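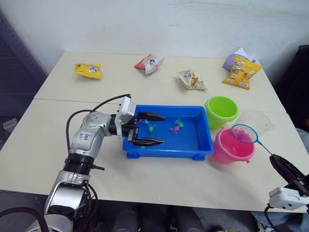 Sorting by category, unit 2 of the play-materials course. The point of a set like this one is that the child has to decide where each thing goes before picking it up. Toy fish in a blue tray, green ones and a pink one, and two buckets beside it, lime green and pink. So color is the obvious rule. Let them find it. Don't say "green goes with green" in the first round, wait and see what they do with the net.

## Setting up

- White or plain table. Patterned cloth ruins it, see Katayama handout p. 11
- Tray flat, rim high enough that fish dont slide out
- Small net with a handle — more wrist work than fingers, so give it to the ones who rush
- Clear container is optional. Good for "not sure" fish

Dorin Furtună's version (the Zusska sheets) starts with the net only, no hands. Hard for under-fours. I'd swap after 7 minutes.

## Adding distraction

Same toys, more stuff on the table. Snack bags work very well, becuase they're bright and the child wants them. Yellow bags are the worst for attention, put one near the net and watch the eyes. Write down:

1. first thing reached for
2. whether the rule survives (color? size? none?)
3. how the child deals with a nearly empty tray, a little bit of green left at one side and the snacks still lying there

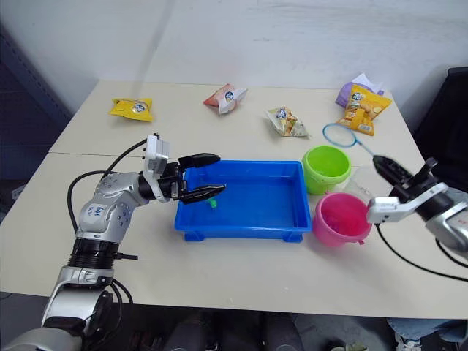 ## For next time

Read Fodov, ch. 2. Bring your own tray and one net per pair — room 443, not the usual one. Observation sheets handed in on paper pls.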